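2020-01-16

The owner of Grisano Laundry & Fold would like it known that she does not own an iron. She owns four steam presses, two of which work, and a long-standing grudge against fitted sheets. An iron, she says, is what people reach for when they have already lost the argument with the dryer.

She agreed to talk to me on two conditions. The first was that I leave her name out, on the grounds that her customers already call her at home. The second was that I fold while we talked. By the end of the morning I had done a modest heap of dish towels, and she had quietly redone most of it.

Grisano sits between a key cutter and a shuttered pet store on Renitow Street. It handles what the trade calls flatwork, meaning anything without sleeves: towels, napkins, pillowcases, and the small colored cloths that restaurants, salons and day cares get through at an alarming rate. Her biggest account, the Alaoui bakery, sends over 678 cloths a week. She knows the figure because she bills by it. Before she billed by it, she says, she was "running a charity for croissants."

I asked what most people get wrong about folding a plain square of fabric, expecting a short answer.

"They start in the air," she said. "They hold it up under their chin like they're being measured for a suit. Then they wonder why the corners don't meet. Put it down. The table is doing half the work for free and you're ignoring it."

Her tables are white. She had one made of dark wood when she opened and got rid of it within the year. On white you see lint, you see the stain that didn't come out, and you see the shape of what you've laid down. She also likes them bare. Her staff are forbidden to park coffee, phones or paperwork on a folding table, and the one exception is a piece of board cut to the size of the finished fold. She regards the board the way some families regard a good knife.

"You fold around it, you slide it out, you do the next one," she said. "Everybody thinks they don't need it after a week. Everybody's stack looks like a staircase after a week."

We moved on to color, about which she has views. Whites are dull but honest. Lavender shows water spots. Orange bleeds, and will go on bleeding long after the label has promised otherwise, so at Grisano anything orange is washed by itself until she trusts it. Dark green is the worst for lint, and she would happily surcharge for it if she thought she could do so with a straight face.

"Green looks clean when it's filthy and filthy when it's clean," she said. "I've sent green back to the wash and had it come out looking exactly the same. You learn to go by smell."

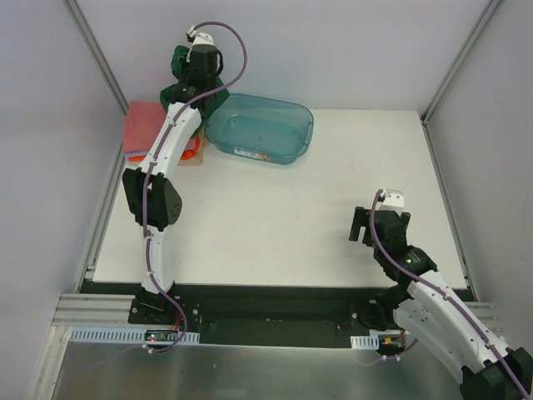 The stacking comes next, and it is where she loses most of her new hires. A stack, in her telling, is a social arrangement. Thick cloths go on the bottom and thin ones above them, although she'll allow a thin one in the middle if the one on top is flat enough to keep it in line. All the folded edges face the same way, toward whoever is going to pick them up. Customers rarely mention this. They do mention it when it's wrong, usually by saying that the towels "feel messy," which she considers a perfectly good technical description.

"You want to take one and leave the rest alone," she said. "If you pull one cloth and three come with it, that isn't a stack. That's a pile with ambitions."

She does permit piles. Anything still waiting to be folded can be as crumpled as it likes, provided it stays on its own side of the table. Trouble begins when the unfolded wanders over to lean on the folded. She has seen a heap slump over in the time it takes to answer the phone, and she has seen the same employee fold the same napkin twice without noticing. She told me this while looking at my dish towels.

Then there are the bins. Grisano used to run on wicker baskets, which photographed nicely and snagged everything. Two years ago she replaced them with plastic tubs from a supplier called Hiletti, 200 of them, bought at closeout. She will defend a shallow bin against all comers. A deep one invites people to fill it, and then the bottom layer gets crushed and the person carrying it gets a bad back. A shallow bin is full before it can do any harm.

"And I want to see through it," she added. "At least a little. I don't want to open a lid to find out I've got nothing."

Rounded corners matter too, as does a thick rim, because a sharp one will catch a loose thread and take it for a walk. Labels she has given up on. Every sticker in the place has been through so many wipe-downs that the staff now tell the bins apart by scuff marks.

I asked whether a bin should be loaded from the left or the right. She said it should be loaded from wherever the stack is, and that the stack should be right beside it, close enough that you never have to take a step. She once wore a pedometer through a shift in September, when the salon accounts all come back at once, and found she had walked 1,455 steps between a table and a shelf. The shelf was gone by the next morning. So was the pedometer, which she gave to the key cutter.

For the home folder, her advice is shorter than I'd hoped. Clear the table completely. Empty the bin before you start, and wipe the floor of it, as whatever was in there last has left something behind. Smooth each cloth with the flat of your hand from the middle out. Fold in half, then in half again, and resist the urge to get clever. Thirds are for people with deep shelves and free evenings.

"My mother was 71 when she told me she'd always hated folding," she said. "All those years, perfect towels. I asked why she never just shoved them in the closet. She said she'd thought about it every single time."

She does shove them in the closet, as it happens. At home she has one drawer for kitchen cloths and it shuts if you lean on it. I suggested her customers might be disappointed to hear this.

"They're not paying for my drawer," she said, and handed me another towel.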